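Speaker notes: Taking desktops apart with a wrist camera and a planner that gives up early
Tromosden meetup, evening slot. Speaker: Tharushi Haque

Slide 1. Title

Say hello, say who I work for (Batusley, tooling team). Mention that Xolani Baloyi wrote most of the perception code and Arben Lazarević wrote the planner. I wrote the logging and the replay tool, so questions about control gains go to Arben, who is in the second row.

The talk is on the software. If people want to talk about screwdriver bits, find me at the break.

Slide 2. The job

A used desktop comes in with the side panel off. We want the memory out, the coin cell out, the add-in cards out, and the board left in one piece. The same arm does all of it. We get whatever models come through the door that week, so we can't load a CAD file and trust it.

Our code is called Stikby. It has four processes: camera, scene model, planner, arm driver. They talk over one message bus and everything on the bus gets written to disk.

Slide 3. Why the camera is on the wrist

We started with a fixed camera over the bench. It was fine for finding the case and bad for anything inside it. Drive cages and cables block the view, and the arm blocks whatever is left.

The wrist camera moves with the tool, so the offset between them stays fixed. We calibrate that once per mount. The cost is that the fingers are always in view, and they cover the place you most want to see when you get close.

Go to the next slide before explaining further. Give them a few seconds to look.

Slide 4. A board from the wrist

Dell board, open case. The fingers come up over the middle of the CPU socket, so the detector loses the center of it. It still gets the bracket and the lever on the right side, and that is enough to place the socket.

Point out the memory slots. Four on each side of the socket, all black, with white and black latches alternating. One module, in the rightmost slot. A detector that only looks for "memory slot" will happily report eight targets. The planner needs to know which one has something in it.

Also point at the drive cage at the top. Bright metal with holes punched in it, cables lying across part of it. The depth estimate on that kind of surface was our worst source of false obstacles.
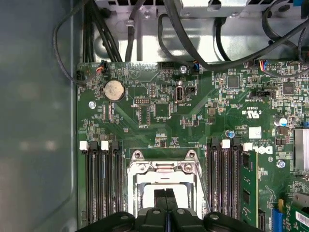 Slide 5. Perception: what we kept

Three models became one. The first version had a detector for connectors, one for screws and one for everything else, and they disagreed at the borders. Xolani merged them in June.

Training set is 1,002 labeled views. 725 of those are from the wrist camera and the rest are from the old fixed one. We tried dropping the fixed views and the screw results got worse, so they stayed in.

The gripper mask is drawn from the arm model at the current finger opening, then grown by a few pixels. Anything under the mask is marked "unknown". In the old code it was marked "free", and that was a bad bug. The planner thought it could push straight through whatever the fingers were hiding.

If someone asks about learned masks: we tried one, it was slower, and it mistook black slots for fingers.

Slide 6. The scene model

Each part is a record with a class, a pose, a confidence and a time last seen. Parts under the mask keep their old pose, and their confidence drops with time. When it falls below the limit, the planner has to back off and look again before it touches that part.

Cables are not parts. We store them as a keep-out region that gets rebuilt on every view. Sipho Modise has a branch that tracks single cables. It isn't merged.

Slide 7. Planning

The task plan is a short list of skills: look, approach, grasp, pull, place, retreat. Each skill has a check before it and a check after it. If a check fails twice, the skill stops and the job goes to a person.

Arben's first version retried up to 5 times. Reading the logs, we found that the third, fourth and fifth tries almost never helped and sometimes bent a latch. Two is the limit now.

Path planning inside the case is a plain sampling planner with a small twist: the goal is a short line above the part and not a single point. It finds a way past the drive cage much more often like this.

Slide 8. Control near contact

Position control until the fingers are close, then we switch to force limits. The switch is triggered by distance from the scene model, so a bad pose means a late switch. We added a second trigger on measured force. Either one is enough.

Show the plot. The bump at the left is the switch. The old driver had a delay there and you can see it in the gray line.

Slide 9. Replay

My part, so go slower.

Every run can be replayed with new code. The replay tool feeds the recorded camera and joint messages to the current build and compares the planner's choices with the recorded ones. We have 184 recorded runs in the nightly test. A change that alters a choice in any of them needs a note in the merge request saying why.

Demo: open the run from 23rd December, step to the first "look", show the mask overlay, turn it off and on. If the laptop won't talk to the projector, skip the demo and use the screenshots at the end of the deck.

Limits to mention: replay can't tell you what the camera would have seen if the arm had moved differently. It stops at the first changed motion. Zanele Naidoo is looking at simulated views to get further than that.

Slide 10. What's still open

Modules with heat spreaders. Retention levers left half open. Cards held by a bracket we can't see. Clock sync between the camera and the arm driver after a restart.

Slide 11. Questions

Repeat each question into the microphone. Leave the contact slide up.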